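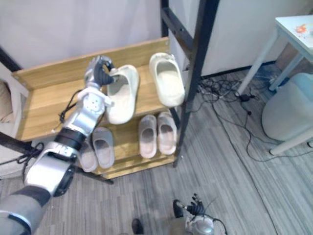 Lecture 7. Faults in grasping: the dropped slipper
Notes by Mwangi Kaijage, 21 October 2025

In the Clavance exercise the hand must take a slide sandal from the rack and put it down again. Last week it failed two times. The fingers closed on the strap, the controller reported "grasp good", and then the sandal fell during the lift.

The fault was in the threshold. Soft foam gives way slowly, so the motor current rises before the grip is firm.

For the next class, please read section 9 and write which signal you would check before the lift.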